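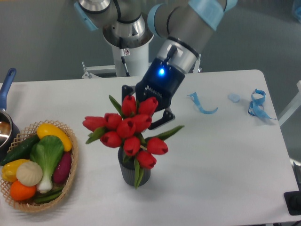

1. I have strong feelings about fake tulips and I've been saving them up, so settle in, this is going to be a thread. For years I thought you bought the bunch, dropped it in a vase and walked off. Then I started doing the table displays for the Tarnton spring fair and found out how quickly a bunch turns into a clump. Red ones are the worst for it. Look how those closed red cups all want to crowd together at the top while the long skinny leaves shoot off in every direction, one right down over the front of the pot. I kind of love the leaves doing that. The crowding I can't leave alone.

2. First thing I do is bend the stems. Not the leaves yet! Most fake tulips have some kind of wire up the middle, and if they came folded in a box they'll have picked up a kink somewhere. Run your thumb and finger along the stem slowly, the way you'd curl ribbon, and give it a soft curve. Real tulips never stand up straight for long anyway. Mine at home lean over like they're trying to hear the TV.

3. Then the vase. I go darker and shorter than you'd think. A dark gray one with ridges is about my favorite thing to put red flowers in, it makes the red look so much better than clear glass does. Clear glass and fake stems, no thank you, you see all the plastic ends. I had a tall white one from Rashti that I tried with everything for two springs, and I've given up and it holds wooden spoons now.

4. Let some flop. This is the one I get arguments about. If every bloom is at the same height you get a red ball on a stick. I like a couple hanging low over the rim and one stretching way out to the side, further than feels polite. The bunch can even spread more to one side than the other. I stand back, squint, pull one a little further out, stand back again. My tea goes cold every single time. 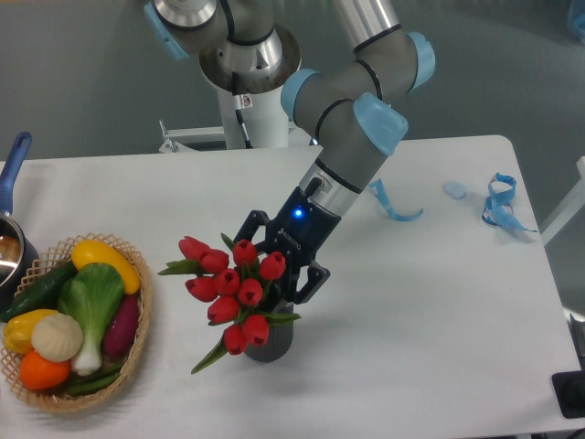
5. Handling them. Go in from the top with your fingers open and take hold of the upper stem, under the bloom. If you grab the flower head it can come right off in your hand, and then you're looking for the glue. I've re-glued 6 heads this year. All of them my own fault, and one of those was in front of people.

6. Dusting, because somebody always asks. Soft makeup brush, dry, from the middle of the bloom outward. Some people use a hair dryer on cool and I'm sure that's fine, but I did it once in a small room and wore the dust for the rest of the afternoon. Leaves get a barely damp cloth. Check one petal before you get anything wet near the red! I had an old bunch from a yard sale that turned a whole dishcloth pink.

7. Size of the room matters more than I expected. The hall we use for the fair is 3950 square feet, and a single vase on a table in there just disappears if you treat it like it's on your kitchen windowsill. Strong color, simple table, plenty of space around it. White tables help a lot. I used to put cloths over them and I've stopped. The cloths needed ironing and I don't iron, I'm not going to start for tulips.

8. Okay, baskets. If I've got flowers on one table I like something rounder and messier on another, and a wicker basket of pretend fruit and vegetables does it nicely. I know, I know, pretend vegetables. But they don't roll around leaking on day 2 and you can use them again in October with a few leaves tucked in. I get most of mine from Rukaron, bottom shelf at the back, where they keep the ones with slightly wonky shapes. The wonky ones look more real anyway.

9. Basket tip: pick one with an open rim, the lattice kind. You can thread a ribbon in and out through the gaps and it stays put without tape or pins. A solid rim is a nightmare, the ribbon slides around and by lunchtime your bow is underneath.

10. Also stuff the bottom. Crumpled paper, an old towel, whatever you've got. Otherwise you need twice as much fruit and it all sinks into the middle and looks sad. Big things go in first, small things last, and something long sticking out at an angle if you have it.

11. Ribbon color. I went back and forth on this for weeks. Red tulips and red ribbon is too much like February. White is pretty and gets grubby the minute you touch it. Light blue is what I've ended up with and I'm so happy with it! It cools everything down next to the tan wicker, and it doesn't fight the flowers on the next table. Grikalance sells a light blue I'm very fond of, soft enough to tie and stiff enough to hold a loop.

12. What I can't do is keep it tidy. Every ribbon I own ends up as one big knot of loops with a tail hanging out, plus a stray piece curled up by itself in the middle of the table. I've tried winding it on cardboard. I've tried a jar. The jar worked for an evening. If you're cutting lengths, cut them all before you start tying, and lay them flat well away from where you're working, which is advice I give and don't follow.
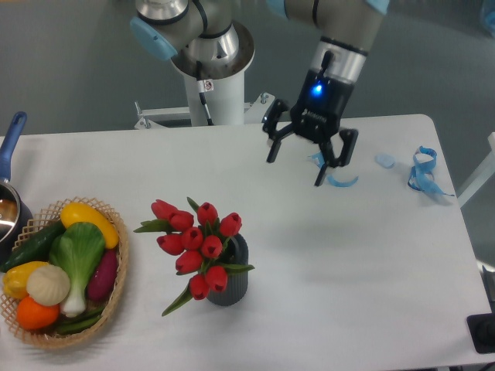
One reply says to wind each length around two fingers, slip it off and close it with a clothespin, and that light blue ribbon with a crease in it will come flat again if you pull it slowly over the edge of a table.

13. Trying the clothespin thing tonight! I have a whole bag of them doing nothing. The table edge trick I did know, but I always pull too fast and end up with curls, so slowly, okay, noted.

14. Somebody else wanted to know if you can put the ribbon on the vase too. You can. I'd skip it on a ridged one, the ridges are doing plenty already and the bow sits funny. On a plain vase go for it, low down, small bow, tails short.

15. Bows are going to get their own thread once I've untangled enough ribbon to make one. Send me your floppy tulips in the meantime, I want to see them.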